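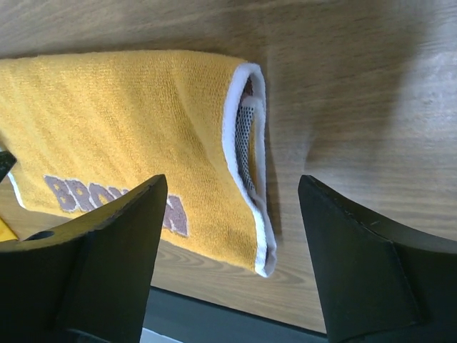
À propos de Wevthorpe

Wevthorpe est une blanchisserie de linge de toilette et de cuisine. Nous lavons, séchons, plions et livrons des serviettes, des torchons, des gants et des peignoirs pour des gîtes, des salles de sport, des salons de coiffure et deux piscines. Nous n'acceptons ni les draps ni les vêtements de travail, pour lesquels il faut d'autres machines et davantage de place.

L'atelier a été ouvert par Rocío Tello et Gladys Escobar dans une ancienne imprimerie. Rocío venait de l'hôtellerie, où elle avait géré la lingerie d'un établissement de 25 chambres. Gladys réparait des machines à coudre. La première année, elles lavaient la nuit et livraient le matin avec une seule camionnette. L'équipe compte maintenant 15 personnes, réparties entre le tri, le lavage, le pliage, la couture et les tournées.

Ce que nous faisons

Le linge arrive en sacs de toile au nom du client. Il est pesé, vidé sur les tables de tri et séparé par matière, puis par couleur. Les éponges de couleur vive sont lavées entre elles pendant les premiers cycles, surtout les jaunes, les rouges et les bleus foncés. Les pièces à bordure blanche suivent un programme à part, à température plus basse, pour que la bordure ne prenne pas la teinte du reste.

Le séchage se fait en tambour, à chaleur modérée. Une éponge trop séchée devient raide et perd de son épaisseur. Nous n'utilisons pas d'assouplissant, qui réduit l'absorption, sauf demande écrite du client.

Nous traitons 3000 pièces dans une semaine ordinaire, et nettement plus en juillet, quand les gîtes sont pleins.

Le pliage

Tout le pliage est fait à table, à la main. Les plateaux sont en bois clair, lisses, sans rebord, et ils sont essuyés entre deux clients.

Nous proposons trois pliages :

Le pliage Inga, en trois dans la longueur puis en deux. Il convient aux étagères peu profondes et présente un pli arrondi côté façade.

Le pliage simple, en deux puis encore en deux, pour les torchons et les petites serviettes.

Le pliage roulé, demandé surtout par les salles de sport.

Les bordures restent alignées autant que la pièce le permet. Une serviette qui a beaucoup servi se déforme, ses bords ondulent et les coins ne tombent plus l'un sur l'autre. Dans ce cas, nous plions d'après le milieu de la pièce et nous laissons le petit décalage au bout. Forcer sur les coins donne une pile bombée qui glisse dans l'armoire.

L'atelier de couture

Gladys s'en occupe toujours, avec deux couturières. On y recoud les bordures, on remplace les attaches et on reprend les boucles tirées. Les pièces trop usées au centre sont recoupées en gants ou en carrés d'essuyage – le client décide, et nous lui rendons tout, chutes comprises s'il le souhaite.

L'atelier réalise aussi de petites séries sous le nom Custik : serviettes à biais contrasté, gants doublés, sacs de piscine en filet. La commande minimale est de 25 pièces par modèle. Les coloris disponibles changent selon les arrivages de tissu, et il vaut mieux passer voir les échantillons que se fier à l'écran.

Location

Les clients qui ne veulent pas acheter leur linge peuvent le louer. Notre stock de location compte 960 serviettes, en trois tailles. Le contrat est mensuel et comprend le lavage, la livraison et le remplacement des pièces usées. Les pièces perdues sont facturées en fin de mois.

Où nous trouver

L'atelier se trouve au fond de la cour Brekorier, porte de gauche après le porche. La camionnette stationne devant jusqu'à 8 heures ; ensuite la place est libre pour décharger. L'accueil est ouvert de 8 h à 12 h et de 14 h à 17 h 30.

Les particuliers sont les bienvenus pour le lavage au sac et les réparations. Comptez deux jours pour le lavage, une semaine pour la couture – un peu plus en été. Merci de vider les poches des peignoirs avant de les apporter et de signaler les pièces neuves, que nous lavons séparément la première fois.

Pour un devis de location ou de lavage régulier, demandez Rocío Tello à l'accueil, de préférence le matin.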